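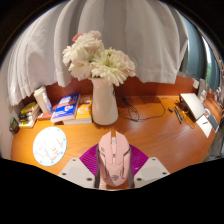
White flowers in a white vase on a wooden desk.

Celtiria opens repair counter for floor-care and small household machines

Birkia, 28 Jan 2023 -- Celtiria, the household appliance retailer, has opened a repair counter in its Birkia shop. Customers can now bring in steam mops, carpet sweepers and hand-held cleaners of any make, also when they were bought in another shop.

The counter was tried out in December with a small group of regular customers. In that month the technicians received 49 machines, and most of the faults were found in belts, hoses and charging contacts.

"Many people keep a broken machine in the cupboard for years and then they buy a new one," said Idun Strömberg, managing director of Celtiria. "We sell new ones with pleasure, but we would like that the customer has the choice."

An inspection costs 15 euros, and this sum is taken off the bill if the customer accepts the repair. The price is always agreed before the work begins. Repaired machines have a guarantee of six months on the parts which were changed.

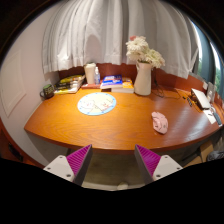 Gunnel Björklund

The counter keeps 746 different spare parts in stock, among them filters, brush rollers and batteries for the Pollden and Dizon ranges. Other parts are ordered from the makers, and the customer receives a text message when they arrive.

Ottar Lindholm, who leads the workshop, asks customers to empty the dust box or water tank before they come, and to bring the charger with them. "A charger is forgotten very often, and sometimes it is exactly the charger that has the fault," he said.

Celtiria expects to handle roughly 500 repairs during the first year. A second counter is planned for the company's warehouse shop, but the date is not yet decided.

The repair counter is open on the same hours as the shop. No appointment is needed for inspection. Larger machines, such as carpet washers, can be collected from home against a fee.

Press contact: Asuka Sekiguchi, Celtiria, Birkia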